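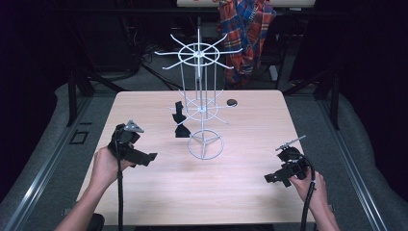

4. Equipment Planning and Cost Model

4.1 Unit of purchase

Budgets for manipulation research are usually written around the arm. In our case the arms were already owned, and the request covered only the stations at which people record bimanual work with hand-held grippers. We therefore take the station as the unit of purchase. A station consists of a table, a support frame, two hand-held grippers with their cabling, a head-mounted camera, a recording computer, and a share of the object inventory. Figure 4 gives the operator's view of a station with a white wire spinner rack on the table and one gripper in each hand.

The cost of a station is split into three groups. Fixed items are bought once and are expected to outlast the project: table, frame, computer. Wearing items are replaced on a schedule: fingertips, cables, connectors. Task items are the objects being handled, and are bought per task family. Earlier planning in our group, done by Engebretsen for a single-arm cell, merged the second and third groups under "supplies." This made it impossible to say afterward whether a shortfall came from hardware failure or from a change in the task list, and we do not repeat it.

4.2 Wearing items

Both grippers in Figure 4 are cabled. Wireless units were considered and rejected at the quotation stage. The Grelier wireless unit needed a battery swap partway through a session, which would have meant buying a second set of batteries and a charger per station, and its clock had to be realigned with the camera after each swap. The cabled Solberg unit has neither cost, but moves wear to the cable, which bends near the hand on every reach. We budget the cable as a wearing item with a planned life of 500 recording hours, after which it is replaced whether or not a fault has been logged. Planned replacement was chosen over replacement on failure for accounting purposes. An intermittent cable damages data before it stops working, and the cost of discarded recordings does not appear on any equipment line.

Fingertips are treated in the same way but with a shorter life. Tasks with thin rigid parts, such as wire racks and hooks, load the tip along a narrow line of contact, and wear is uneven across the pad. We assigned each task family to one of two wear classes and set the number of spare tips per station from the planned mix of classes. Spares are held at the station level and not pooled. Pooling would have lowered the initial order, but it introduces a waiting time that we had no means of pricing.

4.3 Task items

Task items were the hardest group to estimate. The initial inventory contained 112 objects, selected by Alipour and Godoy from a longer list on the basis of size, availability from more than one supplier, and expected handling difficulty. The spinner rack belongs to the "open frame" family. Objects in this family have large outlines and very little surface: the rack in Figure 4 has a ring base, a thin center pole, a middle tier of spokes, and a larger top wheel with eight long spokes. Three planning consequences follow.

First, storage volume is driven by outline and not by mass. The open frame family held 23 objects but took up 38 percent of the shelf volume in the equipment room. Shelving had been budgeted in proportion to object count and had to be reordered.

Second, working clearance sets the table size. The operator needs room for both grippers beside the object without touching the frame. The table in the original Nikbridge quotation was narrower than the one adopted. The change raised the price of the table itself only slightly, but the frame had to be widened with it, and the rails are priced by length and cut. We recommend that the largest object be chosen before a table is quoted.

Third, duplicates are needed earlier than for solid objects. A wire part that has been bent slightly is still usable in daily life but no longer matches its reference measurements. We planned one duplicate per open frame object and none for boxes and bottles.

4.4 Schedule of commitments

Prices in the cost model were fixed as quoted on 01/08/2021 and were not adjusted for later changes. Orders were placed in two rounds. Round one covered all fixed items and one complete station, including its wearing items. Round two covered the remaining stations and was released only after the first had been used for every task family at least once. Dương kept the acceptance record for round one. Its entries led to two changes in round two: longer gripper cables, and padding for the surfaces alongside the table, which had been left out of the first order.

Splitting the order cost us the volume discount offered by Nikbridge on frames. Against this, we would otherwise have bought every frame at the narrower width. A similar argument applies to the computers, supplied by Bramerano, although there the second order was identical to the first and the split brought no benefit.

4.5 Limits of the model

The model leaves out operator wages, floor rent, and the labor of resetting the table between recordings. Reset labor is likely to matter most. It varies strongly by family, and an object that is cheap to buy may be slow to put back in its starting pose. Strand has proposed charging reset time against the task item line, so that the cost of an object would include the cost of using it. We did not adopt this, as our logs did not separate reset time from breaks. The field has been added to the session form, and the figures for the first family will be available in March.

The model also assumes a fixed task list. When a family is added, the planner must check in order the clearance, the wear class, and the storage volume, and then recompute the station cost. A family that fails the clearance check should be quoted with its own table and frame.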